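Fledico デジタルキッチンスケール レビュー：四か月使ってみて

2020年12月27日　文・台所道具係

9月に台所のはかりを買い替えた。それまで使っていたのはMiltonの古いばね式で、針の位置を読むのに毎回かがむ必要があり、少量の塩やイーストはまず量れなかった。新しく選んだのはFledicoのデジタル式、最大計量2kg、最小表示1gの薄型モデルである。購入先は近所の金物店Uchidaで、店頭の見本を触ってから決めた。

以下は、平日の夕食と週末のパン、年末の保存食づくりで使った範囲での感想になる。業務用途や0.1g単位の計量については試していない。

本体と表示

本体は厚みがなく、まな板の横に立てておける。天板は平らで継ぎ目が少なく、小麦粉がこぼれても布巾でひと拭きすれば済む。側面に溝があり、そこだけは粉がたまる。月に一度、乾いた歯ブラシで掃除している。

表示部は手前にあり、数字は大きい。ただ、直径の大きいボウルを載せると表示がほとんど隠れてしまう。パン生地をこねるボウルではこれが毎回起きるため、途中から小さな缶を逆さに置き、その上にボウルを載せるようになった。表示部を引き出せる製品と比べると、ここは明らかに劣る。

電源は単四電池二本。購入時に付属していた電池は今も使えている。バックライトは付いておらず、夜、手元灯を消していると数字が読みにくい。

根菜の下ごしらえで

いちばん出番が多いのは冬の根菜である。煮物や漬物は材料の重さに対して塩や調味料の量を決めるため、皮をむいて切ったあとの正味の重さが知りたい。ばね式のころは袋に書かれた重さをそのまま使い、味が濃くなったり薄くなったりしていた。

正味を量るようになってから、塩の加減が毎回そろうようになった。先日の漬物では大根の正味が1124gで、塩は2.5%の28gとした。暗算が苦手なので、冷蔵庫の扉に早見表を貼ってある。野菜を途中で足したときも、表を見直せばすぐ塩の量が出る。

形のふぞろいな野菜は転がりやすい。天板に縁がないため、丸いものは浅い皿か箱に入れて載せるほうが安全である。
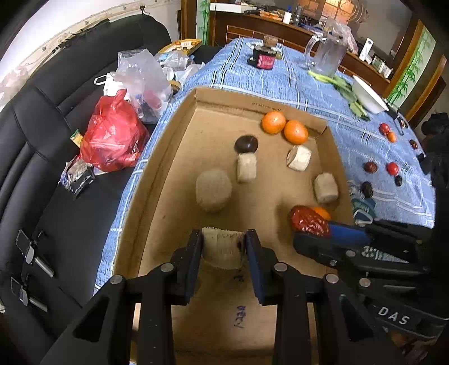
風袋引きと自動電源オフ

風袋引き（容器の重さを差し引く機能）のボタンは反応がよく、押すとすぐにゼロに戻る。続けて何度でも使えるので、ボウルひとつに粉、砂糖、塩、水と順に足していける。洗い物が減ったのはこの機能のおかげである。

気になったのは自動電源オフの早さだ。操作がないと二分で切れる。粉を量ったあとで電話に出たり、鍋の様子を見に行ったりすると、戻ったときには画面が消えている。再び電源を入れると容器ごとゼロになり、それまでの値は残らない。パンを焼く日は一度ならずこれで量り直しになった。設定で時間を延ばせないかと説明書を読んだが、該当する項目は見当たらなかった。

ボタンは押し込み式で、濡れた指でも扱える。タッチ式が苦手な人には向いていると思う。

精度について

手元に1000gの分銅があるので、同じ場所で12回量ってみた。表示は8回が1000g、残りは1001gだった。家庭の料理で困る差ではない。

一方で、置き場所の影響は受ける。厚手のテーブルクロスの上で量ると、数字が落ち着くまでに時間がかかり、値も低めに出ることがあった。布をめくって天板に直接置くか、まな板を一枚敷くと安定する。説明書にも「硬く平らな場所で使用すること」とある。わが家の食卓には一年中布を掛けているため、計量は流し台の横で済ませ、食卓は量り終えた材料を置く場所にしている。 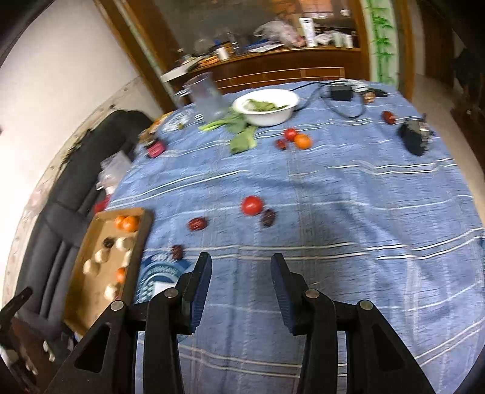 食卓のテーブルクロスの上。みかんなどを浅い段ボールの箱に入れている。

他社製品との比較

購入前にはStoltusのガラス天板のものも候補に入れていた。見た目はStoltusのほうがよく、自動オフまでの時間も長い。しかし、店頭で持つと重く、ガラスの角を流し台にぶつけそうで見送った。頻繁に出し入れする台所なら、軽いFledicoのほうが扱いやすい。出しっぱなしにできる広い台所なら、Stoltusを選んでもよかったかもしれない。

よかった点
・薄くて軽く、立てて収納できる
・風袋引きの反応が速い
・濡れた手でもボタンを押せる

気になった点
・大きなボウルで表示が隠れる
・自動電源オフが早く、設定を変えられない
・バックライトがない

評価は五段階で四とする。パンを頻繁に焼く人は、表示の隠れ方と自動オフを店頭で確かめてから買ったほうがよい。煮物や漬物が中心なら、不足を感じる場面は少ないはずだ。ばね式のはかりは処分せず、米をまとめて量るときに引き続き使っている。

最近の記事
・Stoltus ほうろう保存容器を半年使う
・漬物の重しは何がよいか
・Milton 計量スプーン 三本組のレビュー
・まな板の黒ずみと手入れ
・土鍋で炊く白米の水加減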